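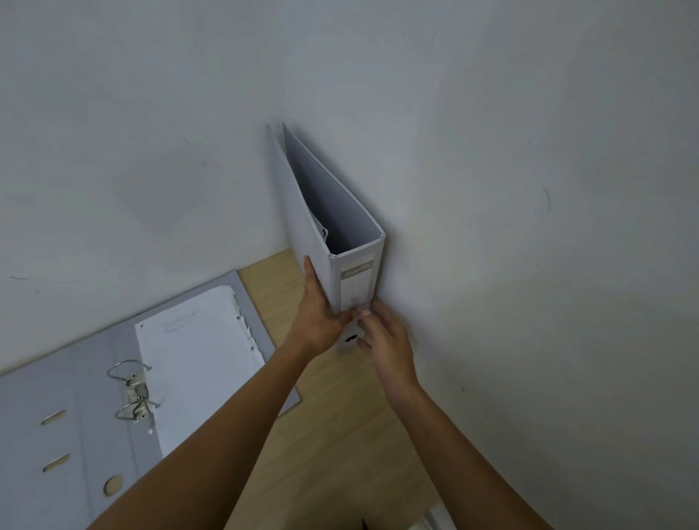

About Hernthorpe Bookkeeping School

Hernthorpe teaches bookkeeping and payroll to adults. Most of our students already have a job, and many of them run a small business or keep the accounts for one. Classes are held in the evening and on Saturday mornings.

The school was started by Ilango Warrier, who had spent his working life in the accounts office of Kostiuk, a building supply firm. He kept getting calls from former coworkers who had gone out on their own and could not make their bank statements agree with their records. He rented a room over a hardware store on Welley Street and taught the first course himself. It ran for 12 weeks and covered ledgers, invoices, sales tax and closing out the month. The course has been rewritten several times, but the order of topics is the same.

We moved to our present building at 3921 Welley Street when the old room got too small. There are 2 classrooms on the first floor and a study room upstairs, which students can use on any day we are open. Parking is behind the building. Please don't use the spaces marked for the dentist.

What we teach

Bookkeeping I is for people with no background in accounts. You will record sales and purchases, reconcile a bank account and prepare a trial balance. The first four weeks are done on paper. After that we move to software, and you can bring your own laptop or use one of ours.

Bookkeeping II covers depreciation, inventory, loans and year-end work. You need to have passed Bookkeeping I or the placement test.

Payroll is a shorter course taught by Sudheer Mathew, who joined us from Tronance, where he ran the payroll office. It starts in January and again in the fall. Sudheer updates the course notes every year when the new tax tables come out – please don't rely on a friend's old copy.

Class size and results

We keep classes small enough for the teacher to check each student's work during the session. Last year 93 percent of our Bookkeeping I students finished the course. Those who miss a class can make it up with the other group in the same week.

Fees

Tuition can be paid in full or by the month. The workbook is included. If you withdraw before the second class we return everything except the registration fee.

Visiting

You are welcome to sit in on a class before you sign up. Call the office or stop by after 4 p.m. and ask for Ilango.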